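Three bins and a great deal of patience

I have spent most of December teaching a robot arm that doesn't exist to put things in bins that don't exist either. When relatives ask what I do, I say computers.
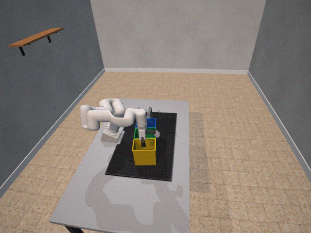
The arm lives in a simulator called Trurkex, and the idea is simple enough to explain in a lift. I drive the arm by hand through a job, the software writes down everything it did, and I do it again with the objects somewhere else. After enough goes you feed the lot to a learning system and it has a stab at the job by itself. The going figure in the Kolley notes, which I followed because they were the only ones I understood, was 200 good examples per task. I read that over a cup of tea and thought it sounded like a weekend.

The first trouble is the word "good". I recorded 100 in the first few evenings and was feeling rather pleased, right up until I watched them back. In a shocking number of them I wander. The arm sets off for the yellow bin, changes its mind, drifts towards the green one, hovers there like a man in a supermarket who has forgotten the list, then goes back to yellow. I had been thinking. The recording doesn't know that. As far as the learner is concerned, a respectful pause over the green bin is part of the procedure, and it will observe that pause faithfully for ever after.

I know this for certain as I trained on them anyway. It paused over the green bin. It did it beautifully, far better than I ever had.

So out went the wandering ones, and I made some rules. Decide where you're going before you press record. Don't stop halfway. If you drop something, throw the whole attempt away, even if you then picked it up in a manner you were proud of. (I broke this last one later on, more of which in a minute.) I also moved the start position about, which I ought to have done from the beginning. My first batch all began with the arm in exactly the same pose, and the result was a policy that knew one journey by heart and went to pieces if you nudged it.

People assume that a simulator takes the tedium out of this. It takes out some of it. I can put everything back where it was with one key, and I have never had to crawl under a table looking for a dropped part. It also runs perfectly well at eleven at night without waking anyone up. Against that, contact is a bit odd. Every so often an object that has been gripped slightly wrong will leave the table at a speed I can only call ambitious. I have lost a fair few to the far wall. Those attempts get binned too, although I kept one for myself, for when I'm low.

The controller is a Vivlow, secondhand, with a left stick that pulls very gently to one side. I corrected for this without noticing. My recordings therefore contain a tiny, steady rightward twitch at the end of every approach, and so does everything trained on them. I've now set a dead zone in the config and the newer batches are cleaner. I haven't gone back to redo the old ones. I did consider it, for about as long as it takes to make toast.

Now, the dropping. I had been so strict about clean examples that the learner had never seen anything go wrong, and the first time it fumbled a pick it carried on to the bin with nothing in its fingers and opened them with great ceremony. It needed to see a mistake being put right. I went back and recorded a separate set where I start from a mess: object on its side, gripper in the wrong place, arm far too low. Then I sort it out and finish normally. Those were by some distance the most useful evenings of the whole business, and much more fun than the clean ones.

The total stands at 381 kept, out of nearly 700 recorded. I'm told by the Najjar forum that this is a respectable ratio. I'm also told there that I should be labelling each attempt with a note of what went wrong, which I have started doing. My notes began as "grip slipped, near edge of opening" and have since declined to "no" and "NO".

Next job is changing the lighting between attempts, so that it stops treating the arm's shadow as a landmark. After that I'd like to shuffle the order of the bins, and I can already feel my thumbs objecting. If anyone has got a decent way of spreading start positions evenly without writing them all out by hand, the comments are open. I have a spreadsheet at the moment and I'm not proud of it.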